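Two hands, one puffer jacket: my month with the Jedent hand-held gripper kit

I've had the Jedent kit on hire from Sutter through August, mostly folding laundry with it, and these are my gallery notes for anyone wondering whether to book one!
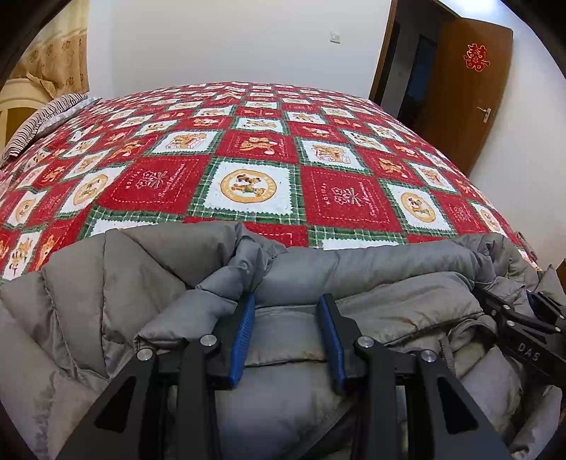

The puffer jacket

Grey, quilted, a bit shiny, and easily the most annoying thing I've tried to fold with the kit. The near gripper has its jaws open over the padding and the other one is pressed into the folds from the right. If you squint you can find the blue ribbed pads inside the fingers – those pads are the best bit of the whole kit and I'll come back to them. (Bedspread fans, yes, I know. Everyone who comes round comments on the cartoon one.)

What you get for your money

The hire box has a left and a right gripper, the cameras, charging leads, a spare set of grip pads and a printed booklet. You hold one in each hand, squeeze to close the fingers, and get on with whatever job you've picked. Each run gets saved as a clip, and the clips are what people use to teach a robot arm the same job later on. I'm at the folding end of things and someone else does the teaching, so I can't tell you much about that side.

My box came from the Sutter counter in Flondinach. You can have it posted, but I wanted to try the handles for size first and I'm glad I did. They have two sizes. I'd have ordered the large and been wrong.

Getting used to the handles

The first evening was comical. I'd reach for a sleeve, close the fingers a good inch too early and come away with a fistful of air. You stop thinking about it after a day or so, and then you go to pick up your tea and try to do that with a gripper too.

My tip would be to start on tea towels. They're flat and they stay where you put them, and you can get a nice rhythm going before you move on to anything with arms. I went straight in with a fitted sheet, which was silly of me, and I have no advice at all on fitted sheets except to leave them until last.

The grip pads

I was a bit sniffy about these when I read the booklet, as it goes on about them for two pages. But the ribs do make a difference on slippery fabric! With the smoother spare pads on, padded nylon kept sliding away from me, and with the ribbed ones I could pinch a seam and lift it. Pinch the seam, by the way, and leave the padding alone. The padding squashes flat and then springs back just as you've started to move.

They do collect fluff. I gave mine a wipe with a damp cloth at the end of each session, and by the last week there was still a bit of jumper in the grooves that I had to get out with a toothpick.

How much I got through

2,586 clips by the end, which sounds like loads until you learn how short they are. Over 700 of those are coats and jackets, partly because I'd been asked for bulky things and partly because I got stubborn about it. My best run was 41 clips in one go without having to bin any, and I was so pleased with myself that I fumbled the very next one.

A charge lasted me well through an afternoon. I did let it run flat once, about four o'clock, halfway through a pile of school shirts, and the clip I was on didn't save. Everything before it was fine.

Working on a bed

The booklet says to use a table. I tried the table and my back was happier, but coats hang over the sides and drag themselves off, so the bed won in the end. You get a big soft surface and plenty of room to turn things round. The downside is that fabric sinks in a little and the fingers can catch the bedspread along with whatever you're folding – keep an eye on that with thin T-shirts especially. I ended up kneeling on a cushion for the long sessions.

Things I'd grumble about

The fingers are stiff to start with. My thumbs ached for the first five days and I'd have liked a softer squeeze setting, or at least a warning.

The booklet is written for people who already know what they're doing. There's a whole page on lining up the two grippers before you begin and I had to read it three times. (Short version: put them side by side on something flat, press both buttons, wait for the beep.)

Also, the box. It's a lovely sturdy box, but everything has to go back in the foam in a particular order and there isn't a picture in the lid to tell you which. I took one on my phone when I unpacked and I'd suggest you do the same.

Small buttons and zips

Zips are hard work. I can get hold of a big chunky puller, maybe two goes out of three, and the little ones on trousers I gave up on. Poppers are all right. For buttons, I could undo a large coat button if the hole was loose, but doing one back up took me so long that I don't think the clip would be any use to anyone.

Would I hire it again?

I would, and I've already put my name down for another stint. Next time it's the kitchen, so cutlery trays and stacking bowls, and I'm told there's a narrower set of fingers I can borrow from the Hiltinley branch for that. I'll put the notes up on a new page once I've had a proper go.

If you're after the same kit, ask for the two-handed set when you book, as the single one is listed first and it's easy to pick by mistake. And take a coat along to the counter to practise on – they didn't mind a bit when I turned up with mine.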